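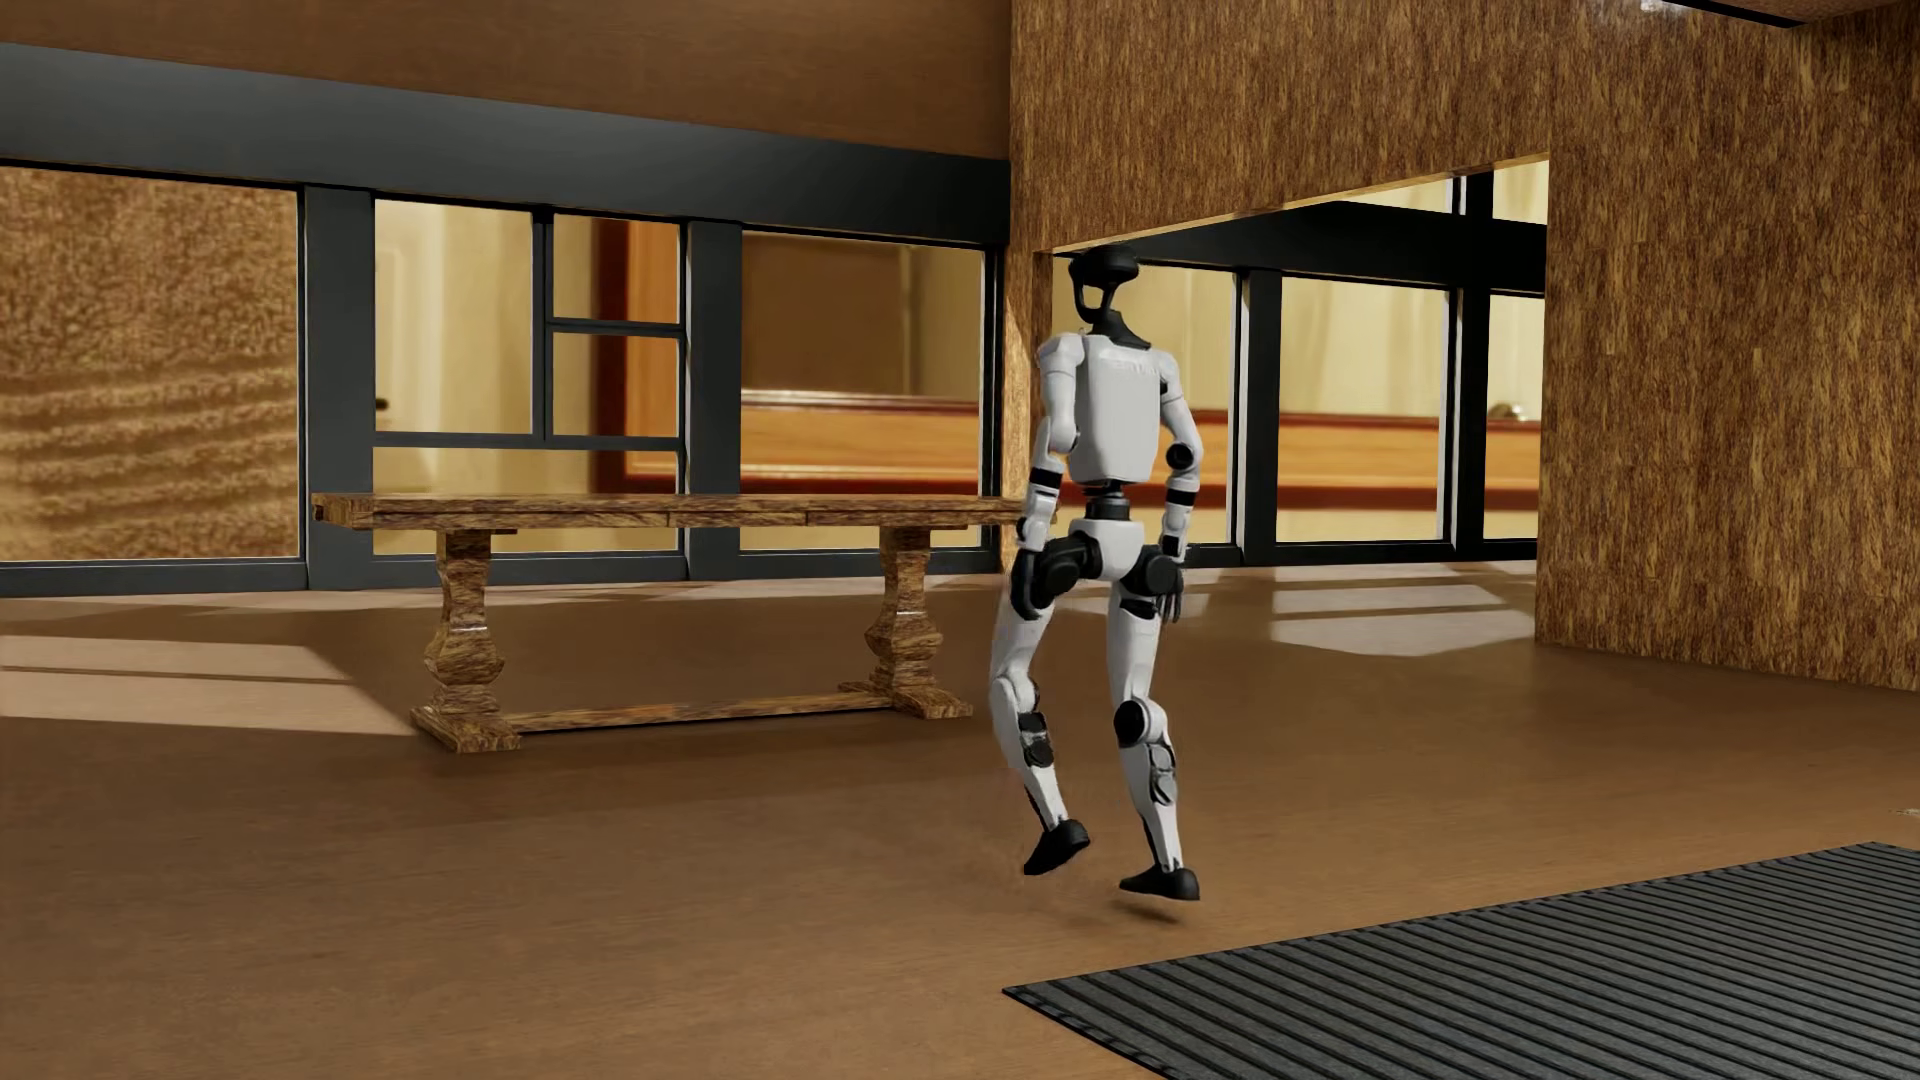

Two years of living 340 miles apart taught her to stop counting text messages, Vlasta Šindelář told me when I asked what she would do differently in a long-distance relationship.

"I used to look at how many he sent," she said. "A quiet day at his end felt like a fight. Usually he was just working."

She and her husband met in June at a friend's cookout and had 13 days together before he went back to his job. They agreed on one call each evening, 22 minutes at first - the length of his bus ride home - and longer on weekends.

Sveva Marras runs a small weekly group for couples in the same position, and she hears a lot about calls. Her advice is to set a time and let it be dull.

"People save up good stories and then the call turns into a show," Marras said. "Talk about the groceries. That's what you'd do if you lived together."

On money she is blunt. One couple in her group spent $1,215 on flights in a single season and didn't discuss who was paying until the card bill came. She asks new members to have that talk before the second visit.

Šindelář said the hardest stretch came after the move, when they finally shared an apartment. He liked the radio on at breakfast. She didn't.

"We knew each other very well on the phone," she said. "I had no idea he left cabinet doors open."

They still call each other in the evening when one of them is traveling, usually while he's making dinner.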